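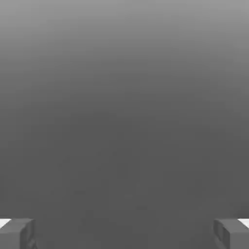 Session 4: Small-sided games and how to get more out of them

Coaching Juniors, evening course, Clornambridge Sports Centre
Notes by Saoirse Sheehan

Right, so last week we got as far as passing in pairs and I promised we'd finally play some hockey. These notes go with tonight's practical. You don't need to bring them out on the pitch with you, they'll only get soggy, but do read the bit on restarts before you come because I'm going to ask two of you to run one.

What I mean by a small-sided game

Anything from 2 v 2 up to 5 v 5, on a pitch you've marked yourself. I don't count 7 v 7 for this course, although some clubs do, and Kyriaki and I have had a long argument about it (she's taking you for Session 6, so you can hear her side then).

With eleven a side, a quiet nine-year-old on the left can go a whole half and hardly touch the ball. I sat down one wet evening with a recording of an under-10s match at Trarnden and counted every touch by every player on both teams. There were 290 in the first half. One girl had four of them. She ran her socks off, she was in sensible places, and she had four touches! The week after, we split the same children into three little games running side by side for the same length of time, and I counted again from the recordings: 609 touches altogether, and the girl with four had twenty-six.

I'm not claiming that's science. It was one club and one half of hockey. But it did change how I plan a session, and I'd like you to try the same count with your own group before Session 7.

Setting up

Start with 4 v 4. Pitch 25 metres by 20, a cone goal at each end two metres wide, no goalkeepers. If you've got an odd number, have one player who always plays for whichever team has the ball. Put them in a different coloured bib and change them every two minutes, otherwise they get worn out and a bit grand.

Keep your spare balls behind the goals and not at your feet. I used to stand there like a vending machine, rolling balls in, and I never saw any of the play because I was always bending down.

Games of four minutes, one minute's rest, then swap opponents. Younger ones can do three minutes. Write the rota on a card beforehand. You will think you can do it in your head and by the third swap you will have two teams playing nobody and a row going on.

Restarts

When the ball goes off the side, the other team dribbles it in from the line. When it goes off the end, the defending team starts from beside their own goal and the attackers drop back to halfway. After a goal, same thing. No centre passes, they eat up time.

Panagiotis Kalogeropoulos, who some of you met at the Tastoten day, lets the team that scored keep the ball and attack the other goal straight away. I've pinched this for older groups and it's great fun, very quick, lots of puffing. With beginners it can turn into one team scoring five on the trot, so watch the faces and change it if you need to.

Changing one thing at a time

This is the part I'd most like you to take away. Pick a condition that makes the thing you want happen more often, then leave it alone for a whole game before you touch it. Some I use a lot:

Two goals at each end, set wide apart. Good for getting heads up and switching the ball across.

A goal only counts if everyone on the team is over halfway. They moan, then they start shouting each other forward.

Pitch long and thin. More running with the ball, more one against one.

Pitch short and wide. More passing, and defenders have to think about who they're marking.

Three points for a goal that comes within five seconds of winning the ball back. You count out loud, and so will they.

What I don't like is a touch limit for under-10s. Two-touch sounds tidy, but the children who are just learning to carry the ball need to carry it. Roksolana uses it with her under-14s and I think that's fair enough.

What to say, and when

Less than you'd like. I try to save it for the one-minute rest and ask a single question, such as "where was the space just then?" Then wait. The waiting is horrible, and I still jump in too early myself.

If something really does need stopping, stop it quickly: whistle, everyone still, one sentence, play on. Sticks above the waist or a dangerous swing you stop every time, whatever the score.

For next time

Plan a twenty-minute block of small-sided games for a group of twelve. I want a sketch of the pitches, the rota, one condition and the question you'd ask in the rest. One side of paper. Hand it to me or to Eftychia Bakalis at the desk before Session 5.

Session 5 is goalkeeping, on the far pitch. Bring shin pads, and a mouthguard if you're going to join in.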